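October 21, 2020

Hi all at Wavside – robotics club update, as promised. We've spent $469 of the $685 grant so far, mostly on the simulator licence and a second-hand monitor from Amwood. The rest is set aside for competition entry fees.

The kids have been flat out since May, and they're loving the block sorting task! They do all their practice in the simulator first, with the gripper coming in over the coloured cubes, and then argue about which one to go for (green is everybody's favourite).
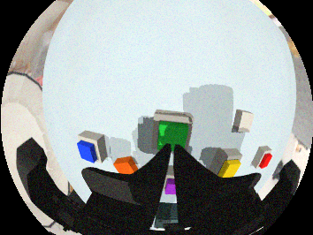

How many practice runs does each team do before the Stevwood round?

Each team does 50, and they log every one in a shared spreadsheet. We've got almost 200 logged across the club already.

Still to do – the write-up for the judges, and sorting out a bus. The Hsieh team wants to rewrite their grasping code again, and I've told them they've got two weeks, then we freeze it. I'll send receipts with the next report.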